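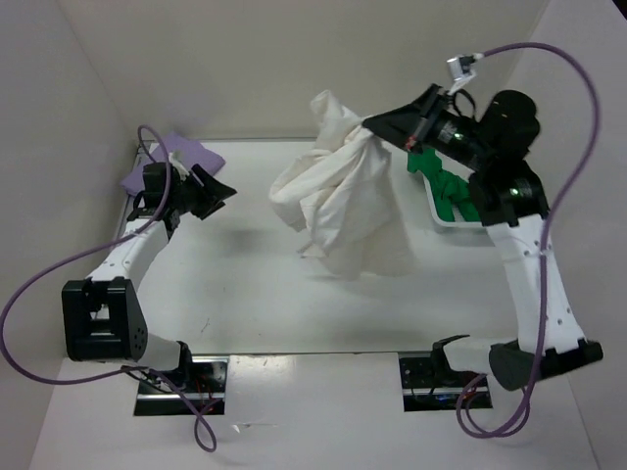
Tea towels gone stiff and won't soak anything up

Posted in Laundry and Linens by Natalina Sanna

Hi all, hoping someone can help because I'm losing patience with my tea towels. I bought a set of plain white cotton ones from the market in Rillorthorpe back in October and they were lovely for the first few weeks. Now they just push the water round the plate. I dry a glass and it comes out smeary and still wet, and when the towels come off the airer they're so stiff I could nearly stand them up in the sink.

I wash them at 40 with everything else, normal liquid, and a good glug of softener because my mum always did. We moved to Sotlow last year and the kettle furs up in no time here, so I don't know if it's the water or if I've just bought rubbish towels. I don't have a tumble dryer and there's no room for one. Is there any saving them or shall I cut them up for dusters? I've got 13 of the things so I'd sooner not bin the lot!

Bijan Bahrami
Stop with the softener, that's your main trouble. It leaves a waxy sort of coating on cotton and water just slides off it. Feels nice on a jumper, hopeless on anything that's meant to dry something.

What I'd do is strip them. Put the tea towels in on their own, no clothes, on a 60 wash (check the label first, but plain white cotton is nearly always fine) with half your usual amount of detergent. Powder if you can get it, I find it does whites better than liquid. Then run them through again straight after with no detergent at all, only an extra rinse. You'll probably see suds on the second go even though you've put nothing in, and that's all the old stuff coming out. Mine took three goes the first time and I was quite disgusted.

For the hard water, use a bit of washing soda in the drum along with the powder. We're in Whitlock, where it's just as bad, and I wouldn't do a white wash without it now. Also have a look in your softener drawer while you're at it, because if it's anything like ours was there'll be a layer of grey slime under the flap. Pull the whole drawer out and scrub it in the sink with an old toothbrush.

The stiffness is partly from drying indoors. Give each one a really hard shake before you hang it, and another when it's nearly dry. If you've got the iron out for something else, run it over them while they're still a touch damp and they'll soften up nicely.

One more thing, don't stuff the machine. They need room to slosh about or they won't rinse properly. I'd do your 13 in two lots if it's a small drum.

Lev Maksymiv
vinegar in the rinse, works for me

Samuele Longo
Agree with Bijan on nearly all of it, though I'd say go easy on the vinegar if you do it every week, as my sister reckons it got to the rubber seal on her machine. Once in a while I wouldn't worry. Just never, ever put it in with bleach.

Could also be that they're not pure cotton? I got caught out like that. Lovely thick white cloths, 9 quid, and when I finally found my glasses and read the tiny label they had polyester in. Never dried a plate in their lives. If yours were good to begin with then it's more likely build-up, but have a look anyway.

And if you ever do buy more, linen is dear but it's brilliant on glasses. I've had four linen ones since we got married and they're thin as anything now and still better than all the rest in the drawer.

Natalina Sanna
Thank you both, and Lev! Label says 100% cotton so there's hope. I pulled the drawer out and it was horrible, Bijan, you were quite right. First lot is going in on Friday when I'm home all day.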